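Skudedberg's long road back to a ground of their own

Thursday nights at Skudedberg used to mean a bus. For three seasons the club trained on a borrowed pitch at Histwood, 40 minutes up the valley, and played its home matches wherever the league could find a free slot. Supporters got used to checking the fixture list twice.

The old ground was closed after the winter floods, when the river came over the far touchline and took most of the terrace wall with it. The pitch could be saved. The stand could not, and the insurance paid for little more than clearing it away.

Results went the way you might expect. The team finished second from bottom in the first season on the road and went down in the next. Crowds had been close to 400 for a derby before the flood. For one midweek match against Pistov, moved at short notice, 166 people turned up, and a good number of those had come to support Pistov.

What kept the side together was a settled defence and a manager who stayed. The back four that started the first match away from home were still playing together two years later. They conceded less than anyone else in the lower division last season, and promotion was settled with a goalless draw on the final day. It was a poor match. The away end sang through all of it.

The new ground stands on the same site, with the pitch raised and turned so that the river now runs behind one goal. It holds 2,000, with seats for a quarter of them. The main sponsor, Ondieki, has its name on the roof of the stand, and the old turnstiles have been cleaned up and put back at the town end. There is no clubhouse yet. Teas are sold from a hatch beside the changing rooms, and players and visitors share a car park that is still mostly gravel.

Much of the finishing work was left to the club. Season ticket holders were asked for a Saturday each over the summer, and the rota filled up quickly. They painted the dugouts, patched the part of the old wall that was kept, and laid the path from the road. 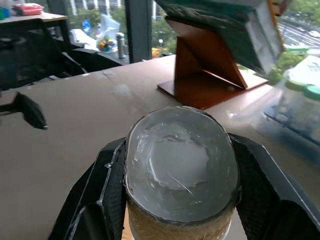 A cup of something thick and grey, like paste or putty, with a rough, twine-like wrap on the outside.

The first league match back is against Histwood, which seems fair after three years of using their floodlights. Both clubs have agreed to play for a small trophy whenever they meet.

Skudedberg have started the season with two wins and a heavy defeat at Pistov, where they were three down before half-time. The squad is thin up front and the manager would like another striker before November. Staying up is the target. Tickets for the opening match are on sale at the hatch, and the first 100 children through the gate get in free.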